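Sobre la formación continuada en las clínicas veterinarias de ámbito rural

Publicado en diciembre. Archivado en: Gestión, Docencia

Quienes seguimos este cuaderno desde sus primeras entradas sabemos que la cuestión de la formación aparece en él con cierta regularidad. La reciente aprobación del plan interno de nuestra clínica, compartido con los centros asociados de Altwood y Plustard, ofrece ocasión para exponer con algún detenimiento los criterios que se han seguido en su redacción, así como las dudas que todavía subsisten.

Conviene recordar el punto de partida. La clínica rural atiende una casuística muy amplia con una plantilla reducida. En una misma jornada pueden coincidir una revisión de vacunas, una cojera en una yegua, la esterilización de una gata y una urgencia digestiva a las nueve de la noche. El profesional que se incorpora a un centro de estas características dispone, por lo general, de una base teórica sólida y de una práctica desigual, según las rotaciones que le hayan correspondido durante la carrera. Corresponde al centro que lo recibe completar esa práctica, y hacerlo con un mínimo de orden.

Hasta el curso pasado, dicho orden no existía. Cada incorporación se resolvía mediante el acompañamiento directo de un compañero veterano, procedimiento que tiene indudables virtudes y que no se pretende abandonar, pero que dependía en exceso de la agenda. En los meses de paridera el acompañamiento desaparecía casi por completo. En verano, por el contrario, se concentraban las explicaciones, a menudo repetidas por dos personas distintas y no siempre coincidentes en los detalles.

El nuevo plan establece un total de 60 horas anuales por persona, distribuidas en 16 sesiones. Las horas se computan dentro de la jornada laboral, extremo que motivó la negociación más larga y que consideramos irrenunciable. La experiencia anterior, con sesiones convocadas al término de las consultas, había dado lugar a una asistencia escasa y a un cansancio evidente entre los presentes.
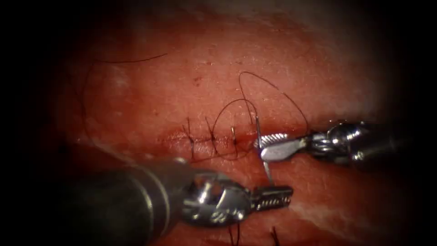

La primera materia del plan es la comunicación con el propietario, y su elección suscitó alguna sorpresa. Se entendió, sin embargo, que buena parte de las reclamaciones recibidas guardaba relación con presupuestos mal explicados o con instrucciones de alta redactadas de forma confusa. El documento que se entrega a la familia tras una intervención ha sido reescrito en su totalidad, con un vocabulario accesible y un apartado específico sobre la herida. En él se explica que los puntos pueden ser sueltos, cada uno con su propio nudo y sus cabos cortos, como los tres de hilo oscuro que figuran en la fotografía, y que los cabos que sobresalen no deben recortarse ni estirarse en casa. También se indica a quién debe llamarse fuera del horario de consulta, dato que en la versión anterior aparecía en el reverso y que muchos propietarios no llegaban a leer.

La segunda materia es el registro clínico. El programa informático adquirido a Aksoy permite una trazabilidad razonable, siempre que se cumplimenten los campos obligatorios en el momento de la consulta. La revisión efectuada en otoño puso de manifiesto que 19 historiales carecían de peso actualizado, circunstancia que afecta directamente al cálculo de dosis. Se ha acordado que ninguna ficha pueda cerrarse sin ese dato, y que la báscula de la sala de espera se verifique al comienzo de cada trimestre.

La tercera comprende las técnicas quirúrgicas básicas y la anestesia. Las sesiones se imparten en grupos pequeños, en el centro de Plustard, que dispone de un aula más amplia y de mejor ventilación. El desplazamiento supone alrededor de 19 kilómetros desde nuestra sede, por lo que se ha previsto el uso compartido de vehículos y la cobertura de urgencias por parte de Altwood durante esas mañanas. Esta reciprocidad ha funcionado con corrección hasta la fecha, salvo en una ocasión en que el desvío telefónico quedó sin activar.

Queda por resolver la evaluación. Una parte del equipo es partidaria de una prueba escrita al final del periodo; otra considera suficiente la observación directa, acompañada de una ficha de seguimiento. Quien suscribe estas líneas se inclina por la segunda opción, aunque reconoce que las fichas se rellenan con facilidad y se leen con menos frecuencia de la deseable. La propuesta remitida desde el centro de Hilla, consistente en una entrevista semestral con un profesional ajeno a la propia sede, merece un estudio más detenido y será tratada en la próxima reunión.

Tampoco se ha cerrado el capítulo presupuestario. La partida asignada cubre los materiales y los desplazamientos, pero no la asistencia a congresos, que seguirá tramitándose de forma individual. Las solicitudes para el próximo ejercicio pueden presentarse ya en administración, por escrito y con indicación del programa al que se desea asistir.

En la siguiente entrada se publicará el calendario provisional de las sesiones, junto con el modelo de documento de alta para aquellos centros que deseen adaptarlo.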